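Speaker notes: Counting the birds on Trurnon Marsh
Bircombe Public Library, upstairs room
2019-01-17

Slide 1. Title
Thank the library. Check that the people in back can hear. The talk runs 40 minutes, questions at the end. Mention the sign-up sheet by the door now and again later, people forget it.

Slide 2. Where the marsh is
Map. Trurnon Marsh lies between the rail line and the old Abella gravel pits. Point out the two parking areas. The north lot floods at high water, so park at the south one and walk in along the dike. The path is flat the whole way but there is no bench after the gate.

Slide 3. How a winter count works
We walk a fixed route and stop at 17 points. At each point we stand for the same length of time and write down every bird seen or heard. Birds flying over go in a separate column. That column matters. If you mix it in with the birds on the ground, the totals cannot be compared with the older sheets.
Explain "heard only." Most wrens go down as heard only.

Slide 4. Last winter's numbers
618 birds on the best morning, most of them ducks. Say clearly that this is one morning and says nothing about a trend. The worst morning had fog and we stopped at the fourth point.
Somebody usually asks about geese here. Geese are on slide 6. Ask them to wait.

Slide 5. Counting a flock
Do the exercise. Show the flock slide for five seconds, then blank the screen and have people write down a number. Take a few guesses out loud. The answer is 360. First guesses usually come in low.
Then teach blocks. Count ten birds, get a feel for how much space ten takes up, and lay that block across the flock. Show the slide again and let them try it. Leave it up longer this time.
If the clicker sticks, use the space bar.

Slide 6. Geese
Canada geese all winter. Snow geese come through in March and leave within days. They feed in the fields outside the marsh boundary during the day, so a midday count misses them. We count them at dusk from the dike, coming in to roost. Two people, one watching east and one watching west, and they compare notes before writing anything down.

Slide 7. What to bring
Binoculars. A pencil, since pens quit in the cold. Rubber boots. A hat that is not white. We have three loaner pairs of binoculars, first come, first served.
The Wiser field guide is fine for beginners. The plates are small but the range maps are good. The library has a copy downstairs.

Slide 8. Mistakes we all make
Counting the same ducks twice after they circle. Calling every small brown bird a sparrow. Talking at the stop. Filling in the sheet at home from memory.
Tell the decoy story if there is time. Skip it if we are past the half hour.

Slide 9. Bill shapes
Keep this short. A straight, pointed bill picks and probes. A thick, wedge-shaped bill cracks seed. A flat bill strains mud and water. Say that shape is often easier to see than color in winter light. Two pictures, then go straight to the sign-up dates. 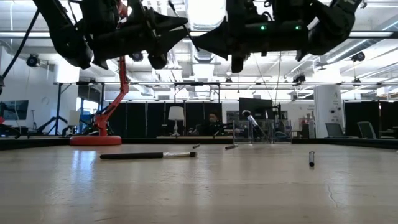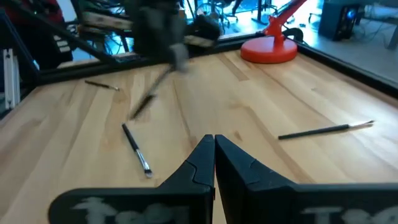

Two pointed tips, close together.

Slide 10. Sign-up and questions
Next count leaves from the south lot at first light. Canceled for fog or ice, and the notice goes on the library's board the evening before. Children are welcome with an adult. No dogs.
Repeat each question into the microphone before answering it. Room has to be empty by nine, chairs stacked against the window wall.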